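Speaker notes: "Do we need another box?" Ternthorpe library talk, May

Start without the slides. Ask who has bought storage to deal with storage. Wait for the hands. Mine goes up too.

The organising industry's claim is that clutter is a shortage of containers. I don't buy it. I went through the Wavon catalogue for this talk: 152 pages, and I couldn't find one that suggested owning less. Say that slowly.

Nadine Mansour will probably object from the second row. She's a fan of modular systems and has a fair point about renters, who can't go putting up shelves. Give her the point. Then ask how many of her modules are full of cables.

Stacking next. I'm told it "frees up the bench". Maybe. Whatever you want is in the bottom one, and you're lifting the top one off to get it. Handles help, I'll grant that. A side that swings open helps more, provided you leave it room to swing, and in my flat there wasn't any.

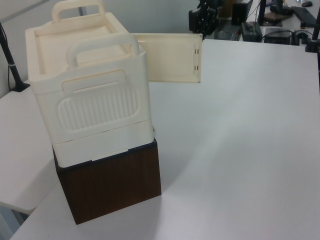 Colour matching is where I get properly grumpy. Cream plastic on dark woodgrain looks fine to me, and I'd sooner see an odd pair getting used than a matched set bought for the look of it.

Kianoush Ranjbar's test, if time: tape the box shut for 2 months. If you haven't cut the tape, you didn't need the box. I have doubts (Christmas decorations?) but it gets people arguing.

Questions. Don't let Afshin start on vacuum bags.

Contact: Ternthorpe Talks, care of the front desk | © Ternthorpe Talks | Back to top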